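Search this site Go

Reference > Household & Materials > Thermal paste

Thermal paste
By Lorena Navarrete, updated September

Thermal paste is the gray or white goo that goes between a hot computer chip and the lump of metal that cools it. You'll also hear it called thermal grease, thermal compound, heat paste, or (in my house) "the toothpaste," after one bad morning with an unlabeled tube. I've been writing these entries for a while now and this is the one I get the most mail about, so I've made it longer.

What it does

Two pieces of metal that look flat aren't flat. Up close they're all hills and valleys, and when you press them together they only touch at the hilltops. The valleys are full of air, and air is terrible at passing heat along – it's the same reason a puffy jacket keeps you warm. Paste fills the valleys. It doesn't carry heat as well as the metal does, so you want just enough to push the air out and no more.

What's in it

Most pastes are a silicone oil or something like it, with a fine powder mixed in. The powder does most of the work. Zinc oxide is the cheap and common one, and it makes the paste white. Aluminum oxide is common too. Some pastes use silver or other metal powders, and these can conduct electricity a little, so you have to be neat with them. There are also liquid metal products based on gallium, which move heat wonderfully and eat aluminum for breakfast. Please don't put gallium on an aluminum cooler! I had a letter from a reader, Parvaneh Mazandarani, whose cooler base went soft and crumbly that way, and she was very good about it, considering.

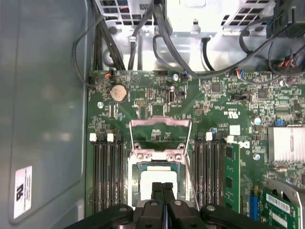 How much paste to use is the great argument of the hobby, and I've seen it split up friendships. The main camps are the pea (one blob in the middle), the line, the X, and the spreaders, who smear a thin layer over everything with a plastic card. I'm a pea person for ordinary desktop chips. A bigger chip needs more, and the spot you're aiming for is the pale square lid on top of the processor, inside its metal frame, with the green edge showing around it. The edge isn't where the paste goes. You also want the load plate, the hinged bit that flips up, closed and latched before any paste comes out of the tube, or you'll be wiping it off your cuffs for a week (ask me how I know).

Taking it off

Old paste comes off with rubbing alcohol and a lint-free cloth. Coffee filters work nicely too, and they're what I use. Let the chip warm up a bit first if the paste has gone stiff, then shut the machine down and unplug it before you open anything. Twist the cooler gently before you lift it. Some coolers stick so hard that they pull the processor right out with them, which is a horrible little surprise.

How long it lasts

Years, usually. Paste can dry out, and it can also creep slowly toward the edges as the chip heats and cools, which people call pump-out. My old office desktop had the same paste in it for ages and was fine until one summer when the fan started to howl. I cleaned it, put on fresh paste, and the temperature under load came down by 2 degrees. The real trouble was a mat of cat hair in the fins, so check for that first.

Pads and other substitutes

Thermal pads are soft sheets you cut to size, good for memory chips and other parts where there's a real gap to fill. They're usually worse than paste on a processor, though some newer ones that soften with heat are very good. People have tried actual toothpaste, mayonnaise, and hand cream. A few of these work for an afternoon – then the water in them dries up and you've got a crust.

See also: heat sink; rubbing alcohol; silicone oil; zinc oxide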